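4.3 Setting the grasp point on thin-rim objects

Before you start, make sure that Flotix is closed on the other computer. Only one program can write to the grasp table at the same time.

1. Open the recording in Putano and go to the Grasp tab.
2. Move the time slider until the two fingers are open at the rim and not yet closed.
3. Click once on the rim, between the finger pads. A small cross is shown.
4. Press Fit Rim. The program searches the edge of the object and draws a line along it.
5. Check the line by eye. If it follows the printed pattern of the plate and not the edge, press Undo and click again, closer to the border.
6. Press Save Grasp. The counter in the lower bar goes up by one.

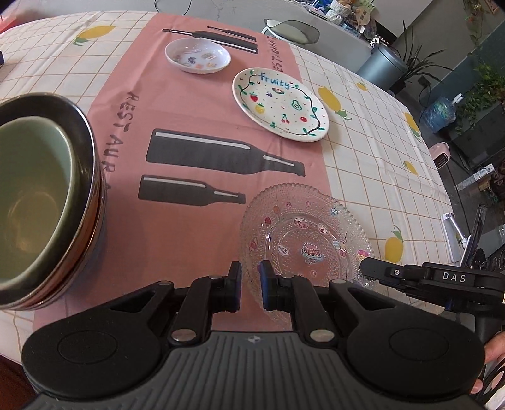 Page last changed: 9 August 2018

Clear glass is the most difficult case for Fit Rim. The program can see the tablecloth through the plate, and a strong pattern below, such as a grid or large letters, gives false edges. For a glass plate with a scalloped border, set Edge Smoothing to 4 and leave Color Weight at zero. For white plates the normal values are good enough.

Note: If a second gripper is in view, draw a mask over it before step 4. The mask is kept for the whole recording – you do not need to draw it again for each grasp.

Caution: Do not change the finger width after you have saved grasps. All saved points are moved by this, and there is no warning. Our test set of 1,576 grasps had to be fitted again for this reason.

7. When all rims are done, choose Export > Aksoy format. The planner reads the file at its next start.

If the planner reports error 9, the file has a grasp without a rim line. Open the list, sort by Status and repeat steps 3 to 6 for the lines in red.

Comments (3)

gellano_user: Smoothing 4 was too much for my small bowls, the line cuts the corners. With 3 it is fine.

tmk: Is the mask also exported? My planner seems to ignore it.

docs team: @tmk No, the mask is only used for fitting. We will add this to section 4.5.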